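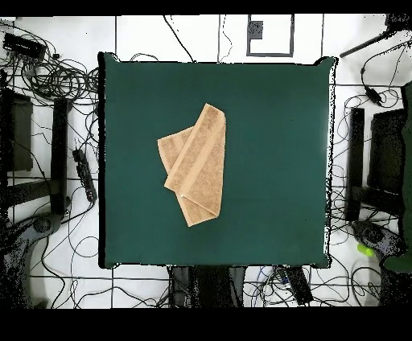

Fig. 1. Tan towel with a woven border stripe, folded over at an angle.

Skurham Linen Room Course
Handout 2: Folding terry towels

Bring this sheet to the practical. The reading for this part is the chapter on terry cloth in the Sunside laundry booklet, first half only.

1. The cloth

Terry is woven with loops standing up from a flat ground. The loops give the towel its bulk and they also make it slide less than a sheet does, so a fold laid down crooked tends to stay crooked. Smoothing it with the palm will not bring it straight. Lift the top layer clear and lay it again.

Most bath and hand towels have a border, a band with few loops or none, woven across near each end. The border is thinner than the rest and often lighter in shade. It can shrink more than the terry next to it, and after many washes the towel pulls in at that point. When you find a towel like this, match the corners first and let the middle of the edge go where it wants.

2. The surface

Use a flat table at hip height. A covered top is better than a bare one for this work, as the towel stays where it is put. Plain dark cloth is preferred at Skurham because lint and pale threads show up on it and can be picked off. Brush the table down between batches.

3. First fold

Lay the towel out with the care label underneath. Take the two corners of one short end and carry them to the far end. Set the corners down together, then let go. In Fig. 1 the top layer has gone over on the diagonal and the lower layer is left sticking out as a flap. Look at the border when you want to judge a fold. On a square fold the stripe runs parallel to the edge of the layer beneath. On the towel in the figure it slants.

To correct it:
Hold the lower layer flat with one hand.
Pick up the top layer by its corners, not by the middle.
Open it fully and start again from the short end.

Do not try to tuck the flap under. It makes a lump which shows once the towel is in a stack.

4. Second and third folds

Fold in half again the same way, then in three across the width, with the last edge to the inside. Stack in piles of 8 with the rounded fold facing out. Piles for Kashindye have the fold facing the wall, as their shelves are filled from behind.

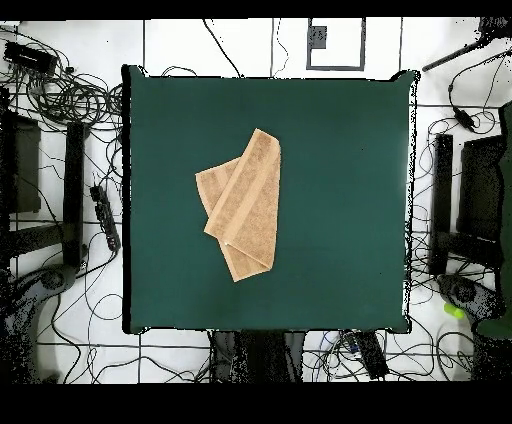 On the matter of the border stripe, one reply on the Corkia course page went as follows: I go by the side hems instead. Our older towels have stripes that were never woven straight to begin with, and if I lined those up I would get a twisted pile every time. The hems are dull to look at but they have not let me down yet.

Both methods are accepted in the practical. If the stripe and the hems disagree, follow the hems and put the towel to one side for checking.

5. For the practical

You will be given a basket of mixed towels to fold and stack. Marks are given for square corners and even piles. Speed is not marked at this stage. Nearly 200 towels go through the room on an ordinary morning, and pace is dealt with in the next handout.

Anything with a pulled loop, a stain or a torn hem goes on the lower shelf. Snip pulled loops level with the pile. Never tug them.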